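Cluno back at work in Drenham with a fresh pair of fingers

25 October 2020

Good news from the Drenham workshop: Cluno, our hand-held gripper, is up and running again! It had done 1,937 grasps on the old fingers, and the new ribbed magenta pair went on in 40 minutes, plates and all. 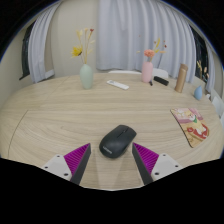

Setting up is the part we love. The fingers have to sit level and mirror each other before anything gets picked up, so we line them up over ordinary household things. A black computer mouse is a lovely test, with one pointed tip standing either side of it and the dark grey strips facing inwards. Next comes the Condar rig, which gets the same treatment in January.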